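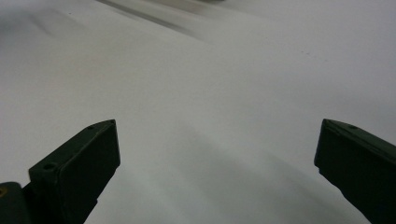
Ludivine Millet wrote to us that she had put off buying a white top for years because she expected to spend her evenings wiping it, and that she now wipes it once after dinner and leaves it alone.

Lernholm work surface, white
Item 507
Sold by Hoarau

Lernholm is a plain, flat surface for desks, sewing tables, packing benches and kitchen side tables. It has a smooth, matte finish in a slightly cool white. There is no pattern or printed edge guide on it. People buy it for jobs where they need to see what they are working on, such as cutting fabric, sorting small parts or laying out paperwork.

The surface is sold by itself. It fits the Windden underframe, and it can also be laid on an existing table if that table is flat and steady. Underframes and screws are ordered separately.

Color

White is the only color we stock in Lernholm. Under a warm bulb it looks creamier, and in the shade or on a gray day it can look pale gray. Please keep this in mind if you are trying to match it to cabinets or a painted wall. If the match matters, ask for a sample before ordering. Samples are free and we don't need them back.

Customers who want a tint should look at the Numero range, which comes in the same sizes and takes the same fittings.

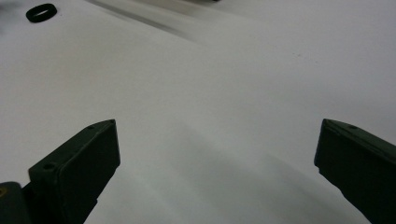 Lernholm in white, matte finish. Shadows and light will change how the color looks.

Fitting to a Windden underframe

Lay the surface face down on a blanket or a clean rug. Set the underframe on top and line up the corners. Put all the screws in loosely first, check that the overhang is even on each side, then tighten them by hand. Do not use an impact driver. Turn the table over with a second person holding the other end.

The surface weighs 17 pounds. One person can carry it through a doorway, but stairs are easier with two.

If you are laying it over an old table, put a nonslip mat between the two. Check for old glue or raised screw heads underneath, as they will make it rock.

Care

Wipe with a damp cloth and a little dish soap, then go over it with a dry one. Pencil comes off with a soft eraser. Ballpoint should be wiped up soon after it happens – old ink may leave a faint line. Do not use scouring powder, steel wool or a melamine sponge. These will polish the matte finish and leave a shiny patch that can't be put right.

Use a trivet under pans and a cutting mat under knives. A sewing machine should have rubber feet or a thin pad below it.

Customer notes

Corrado Bortolotti: I use two of them end to end for framing prints. The join is tight enough that paper slides across. I'd like a longer version.

Eugénie Joly: Good surface. The screws were missing from my order, and then I saw that they are sold separately. It should say so higher on the page. (We have moved the note up. – Hoarau)

Nilmini Nanayakkara: Easy to find dropped beads and pins on it. It does show coffee rings if you leave them.

Delivery and returns

We ship Lernholm flat in a carton with corner guards. Open the carton on the floor and look over both faces before you throw the packing away. Tell us about any damage within a week and include the item number.

Returns are accepted if the surface has not been drilled or cut. The warranty runs for 2 years and covers warping and finish faults in indoor use. Lernholm is not made for patios, garages without heating, or bathrooms.

Orders for schools and workshops go through Sylvain Aubert at the Hoarau trade desk. The next restock is due in June.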